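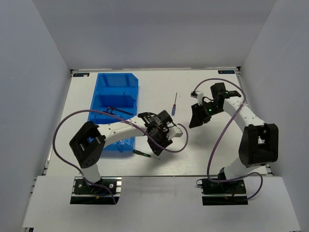 Blue bins, three compartments, with the screwdriver still waiting to be given a home.

I have never trusted a storage bin. I want to say that before anyone writes in to tell me how theirs changed their life, because I've had several of those messages since the pegboard post and I've read them all and remain where I was.

The argument for open bins, as put to me by Parisa Ebrahimi over a long cup of tea in November, goes like this. Drawers hide things. Toolboxes bury things. An open bin lets you see what you own, so you stop buying a second one of it. She has had a wall of Tustero bins in her garage for years and says she can lay her hand on any tool in five seconds. I asked her for a tape measure. It took rather longer than five seconds, and it was in her coat.

Still, I said I'd look at the idea fairly, so let's look at it.

Take a hacksaw. It's the most awkward thing most of us own. It's long, it's got a frame that snags on everything, and it won't lie straight in anything smaller than a bath. In a bin compartment it goes in on the slant, and once it's in on the slant, that's it, you have a hacksaw compartment. You can drop a few small bits underneath if you like, but you'll be reaching past the blade to get them back and I'd sooner not.

So one compartment for one saw. The bin people never mention this. The catalogues (Vovurwood's is the worst for it) show every bin neatly filled with matching screws, as if anybody's trouble was ever screws. Screws come in a box. They can stay in the box. My trouble is the saw, the odd Allen key, the pliers with one sticky handle, and a thing from a Rundov flat-pack that I'm frightened to throw out.

Then there's the empty compartment. Every set of bins I've ever seen has one, and people are always pleased with it. "Room to grow," Saeed Sadeghi calls it. Saeed runs his whole shed on this principle and has been growing into it for 7 years. I think an empty compartment in the same stack as a crammed one means the sorting has gone wrong somewhere, but I'm told I'm being difficult.

And there's always a screwdriver left out. I don't know why it's the screwdriver. I suppose it's the one you need again in a minute, so putting it away feels silly, and then the minute goes by and it's become part of the table. Mine has a clear coloured handle too, bluish purple with a bit of red by the shaft, and the only good thing I can say for it is that it shows up well against a white top. On my old brown bench it would have been lost until spring.

I will give the bins that much, or at least the colour. Bright blue on a white table is easy to find your way around, and a dark saw shows up nicely in it. If you must have bins, have them in a colour you'd be slightly embarrassed by in the living room. The grey ones Mirzaei sells look very smart and you can't see a thing in them after four in the afternoon.

What I haven't been sold on is the sloping inside. The slope is meant to bring small things forward to your fingers. In mine it brings them forward into one corner, where they make a heap, which was the state of affairs in the biscuit tin before I spent any money.

Parisa says I need to sort by job instead of by size, so the saw lives with whatever I cut and the screwdriver with whatever I put up. I've promised to try it until the end of the month. The pliers have gone in already. The Rundov thing is on the windowsill, pending.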